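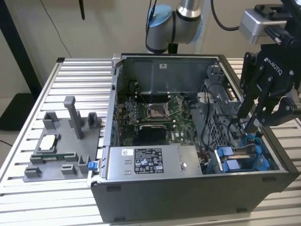

Bench setup, CPU and memory module parked on the fixture plate

Ticket: gripper drops cable partway through the move, drive step faults after
Project: Tovelitz (student capstone, desktop teardown cell)
Opened by: El Fassi lab, student team
Sent to: Clusgate help desk
Priority: high – demo is in December and we still can't get past the drives
Status: open

Problem
Routine runs ok through CPU and memory. Then the arm goes in for the black flat cable, closes on it, starts the lift, and somewhere along the way the cable is gone. Controller still says object held. So the script happily carries on to the drive caddy with the cable lying wherever it fell, and the drive step throws a force limit fault. Two different problems maybe, or one. We don't know.

Not every run. Worse in the afternoon, but that could just be us rushing.

Tried so far
– restarted controller, reloaded the Nalau script package
– re-taught the cable approach point
– closing force up to 60 percent. Holds better, still slips
– swapped wrist cable for the spare, no change
– slowed the lift. Helped a bit? hard to tell

Log, afternoon session
2:10 home ok
2:14 approach over board, ok
2:15 close on cable, object detected = true
2:16 paused here by hand before the lift, grip closed, cable between the fingertips

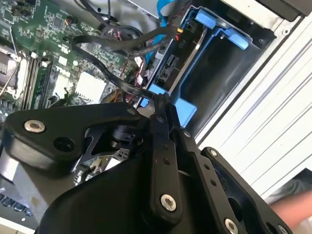

Reply from Clusgate help desk: object detected only tells you the fingers stopped before full close. It is not re-checked during the lift unless your script asks for it. Please read finger position again at the end of the lift and compare. A flat cable is thin, so the difference will be small and your threshold is probably too wide. Also confirm the fingers close square to the flat side of the cable. Please do not raise the force any further on a connector you want to keep.

Our answer
Ok, we never re-read position, that's on us. Added a check at end of lift plus one halfway. Three runs with the cable step only: caught the drop on the second one and stopped like it should. So the false "held" is sorted, the slipping isnt.

Rotated the approach a little so the fingers meet the cable flatter. Seems better. Didn't have time for a proper batch, room was booked after us.

Drive step
Still faulting. Ran it alone, cable step commented out, one of us standing by with the stop. Fingers get down to the light blue bracket by the drive bay and the force climbs there, before any pull command. Taught point might be too deep, or the case moved on the table since we taught it. Nothing is clamping the case right now, we just line it up with tape marks.

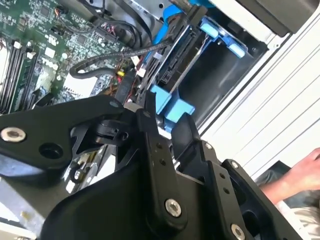 Next steps
1. Clamp the case. Then re-teach the drive point from scratch, slow speed.
2. Log force on every drive attempt and attach the file to this ticket.
3. Full batch of the cable step with the new angle, same force setting teh whole way through.
4. Ask Nalau if the script package has a retry option for a failed grip, or if we write our own.

Question for Clusgate in the meantime – is there a softer pad we can put on the fingertips for the cable, and does the finger position need recalibrating after fitting it? Please keep the ticket open, we're back on the bench tomorrow morning.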